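How I got two arms to stop fighting over the same bag

I've been meaning to write this up since April, mostly so I can find it again myself. If you run two arms off one base rail and your packing task keeps stalling whenever both of them want the bag, this is the setup I ended up with. It's all software, no new parts!

I use Runda for planning and Skeker for the low-level control loop, but the idea carries over to whatever you have.

First, give the bag its own zone. In the planner config, make a box a little taller than the bag and wider than the open gripper, and name it something obvious (mine is bag_zone, very creative). Then add a lock to it. An arm has to hold the lock before any waypoint inside the box gets sent to the controller. The other arm can still plan while it waits — it just can't send.

Next, add a hold pose. My first version had the waiting arm freeze wherever it happened to be, and half the time that was right in the other one's way out. Now each arm has a pose out on its own side, and if the lock is taken it goes there and asks again every 4 cycles. Asking every single cycle filled my log so fast I couldn't read it.

Then the part I got wrong for weeks: when to let go of the lock. I was releasing it when the gripper opened. Don't do that! The fingers are still down inside the paper at that point. Release it when the wrist has cleared the top of the box on the way up.
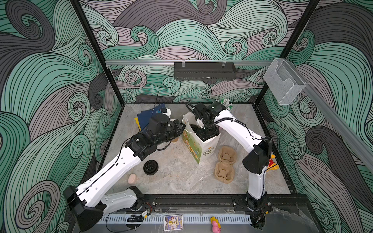

Ehsan Mughal wrote back after reading my draft that he'd skip the lock completely and let the planner treat the other arm as a moving obstacle, which he does on his own cell with Warraich. He says it's faster once it's tuned, but that a soft-sided bag confuses it and he had to pad the collision shape a lot.

I tried his way for an evening and went back to the lock, but if your container is stiff I think he's probably right.

Last thing is testing. Before you run it for real, play it in simulation with the start order shuffled. I did 1,000 runs and found 4 deadlocks, all of them the same bug: the left arm was holding the lock while waiting for a fresh camera pose, and the right arm was sitting in the spot the camera needed to see. The fix was to grab the camera pose first and the lock second. After that I did 4,000 more and they all finished.

If you use a timeout on the lock, make it log loudly and stop both arms. Mine used to quietly hand the lock over, and I don't recommend finding out about that one the way I did.

I still want to split the zone into upper and lower halves so one arm can line up over the bag while the other backs out, but I haven't gotten that far yet.

Contact | Copyright Metby Notes | Back to top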